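Die Unterlage auf dem Arbeitstisch

Wer an einem hellen Tisch bastelt, klebt, lötet oder Knöpfe annäht, hat irgendwann eine Schramme in der Platte und kauft danach eine Matte. So war es bei mir auch. Die Schramme ist noch da, sie liegt jetzt nur darunter, und ich denke seltener an sie als früher.

Seitdem bekomme ich Zuschriften zu Unterlagen, was ich mir vor ein paar Jahren auch nicht als Lebensinhalt vorgestellt hätte. Die häufigsten Fragen sammle ich auf dieser Seite. Neues kommt dazu, wenn mir danach ist.

Welche Größe

Größer als gedacht. Eine Matte im Format eines Schulhefts ist ein Untersetzer mit Ehrgeiz. Alles, was beim Arbeiten herunterfällt, fällt ja gerade neben die Mitte, und dort sollte noch Matte sein. Meine ist 108 cm lang und 52 cm tief, damit bleibt links ein Streifen Tischplatte frei. Den Streifen habe ich anfangs für einen Planungsfehler gehalten. Inzwischen steht dort die Kiste, und ich tue so, als wäre es Absicht gewesen.

Vor dem Kauf Zeitungspapier auslegen und eine Woche damit leben. Wenn man ständig über den Rand hinausgreift, noch eine Doppelseite dranlegen. Kostet nichts, und die Zeitung hat man ohnehin nicht gelesen.

Glatt oder gewebt

Glatte Matten lassen sich abwischen und verzeihen Leim. Dafür rollt auf ihnen alles, was rund ist, mit Begeisterung bis zur Kante und weiter. Eine textile Oberfläche bremst. Schrauben, Kappen und Perlen bleiben ungefähr dort liegen, wo man sie hat fallen lassen, auch wenn man sich an diese Stelle nicht erinnert.

Der Nachteil ist, dass Gewebe festhält, was es einmal hat. Sekundenkleber geht nicht mehr raus. Ich habe es mit Aceton versucht und besitze jetzt eine Matte mit einem Kleberfleck und einem Acetonfleck.

Zum Schneiden taugt Gewebe überhaupt nicht. Wer schneidet, legt eine richtige Schneidematte oben drauf und räumt sie danach wieder weg. Zumindest der erste Teil klappt bei mir zuverlässig.

Hell oder dunkel

Dunkle Matten sehen ordentlich aus. Das gilt bis zum ersten Pullover. Danach sieht man jede Fluse, und zwar aus einer Entfernung, aus der man den eigenen Schraubendreher nicht mehr findet. Auf hellen Matten sieht man die Flusen nicht, dafür jeden Fingerabdruck und den Kaffee.

Ich bin trotzdem bei Dunkelgrau geblieben. Kleine weiße Teile findet man darauf sofort wieder, und kleine weiße Teile sind in meinem Haushalt offenbar die häufigste Art von Teil. Für schwarze Schrauben gilt das Gegenteil. Die gehören in eine Schale, immer, auch wenn es nur kurz ist — gerade wenn es nur kurz ist.

Flusen entfernen

Die Kleberolle funktioniert, ist aber auf Dauer teuer und lässt nach dem dritten Blatt nach. Besser ist ein leicht feuchter Gummihandschuh. Mit der flachen Hand immer in dieselbe Richtung streichen, von der Wand zum Bauch. Die Flusen rollen sich zu kleinen Würsten zusammen, die man absammeln kann. Würdevoll ist das nicht.

Der Staubsauger geht auch, mit der Polsterdüse und auf kleiner Stufe. Vorher bitte nachsehen, was auf der Matte liegt. Ich habe auf diese Weise eine Federscheibe verloren, nach der ich anschließend eine Dreiviertelstunde im Beutel gesucht habe. Einen Damenstrumpf über das Rohr ziehen und mit einem Gummiring festmachen, dann bleibt alles am Strumpf hängen, was größer ist als Staub. Diesen Tipp kennt jeder, und jeder wendet ihn erst beim zweiten Mal an.

Wer die Matte wäscht: kühl, von Hand in der Wanne, flach trocknen. Über die Leine gehängt bekommt sie in der Mitte einen Knick, der mit der Zeit zu einer Art Mitbewohner wird. Vorher nachlesen, ob der Rücken gummiert ist und Wasser überhaupt verträgt.

Damit sie nicht wandert

Auf lackierten Platten rutscht fast jede textile Unterlage. Doppelseitiges Klebeband hält gut und bleibt danach auch gut auf dem Tisch. Ich habe das Antirutschnetz von Skustard daruntergelegt, das für Teppiche verkauft wird, und es ringsum 3 cm kleiner geschnitten als die Matte. Seitdem bleibt sie liegen. Einmal im Jahr, meistens im September, nehme ich alles hoch und wische darunter. Was da zum Vorschein kommt, behandle ich vertraulich.

Die Kiste daneben

Jeder Arbeitstisch braucht einen Behälter, in den am Ende alles hineinkommt, was noch herumliegt. Möglichst stabil, mit festem Rand zum Anfassen und ohne Unterteilung. Fächer sind für Leute, die abends um halb elf noch Entscheidungen treffen wollen.

Die Regel dazu ist schlicht. Abends wandert der Inhalt des Tisches in die Kiste, vor der nächsten Arbeit wird die Kiste ausgeräumt. Wird sie das nicht, hat man eine Krimskramskiste, und davon stehen bei mir im Keller bereits 5. Neben der Matte steht sie übrigens besser als darauf, sonst arbeitet man irgendwann um sie herum.

Der letzte Blick

Zum Schluss die Lampe tief stellen und flach über die Matte schauen. Im Streiflicht wirft jedes Krümelchen einen Schatten, und man sieht, was beim Aufräumen durchgerutscht ist. Am hinteren Rand bleibt am meisten liegen, so ein weißes Käppchen oder Röhrchen etwa, zu klein für die Kiste und zu groß, um es ruhigen Gewissens wegzuwerfen.
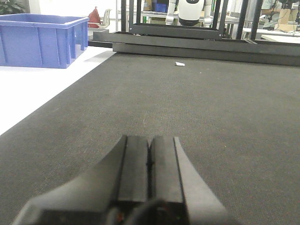
Hala Zerouali schreibt, bei ihr habe das mit der Kiste genau zwei Wochen gehalten. Danach sei sie voll gewesen und als Ablage für eine zweite Kiste benutzt worden. Sie leere jetzt nach jedem Projekt aus und werfe fort, was sie nicht innerhalb einer Minute benennen könne. Bisher habe ihr davon nur ein einziges Teil gefehlt, das allerdings zur Nähmaschine gehörte. Und gegen Flusen auf dunklem Stoff nehme sie einen alten Fensterabzieher mit Gummilippe, trocken, mit kurzen Zügen. Der Handschuh sei ihr zu unappetitlich.

Den Abzieher habe ich ausprobiert. Er ist schneller als der Handschuh, kommt aber an den Ecken schlecht hin, und wenn die Gummilippe rissig ist, zieht er Fäden. Also vorher mit dem Finger darüberfahren.

Teile ohne Heimat

Für alles, was man nicht zuordnen kann, steht bei mir ein Schraubglas im Regal. Auf dem Deckel klebt ein Zettel mit dem Monat, in dem es angefangen wurde. Ist das Glas voll, kommt ein neues daneben, und das alte wird nach einem Jahr ungeöffnet entsorgt. Theoretisch. Das älteste hat sein Jahr schon länger hinter sich und enthält nach meiner festen Überzeugung den Stopfen vom Bügeleisen.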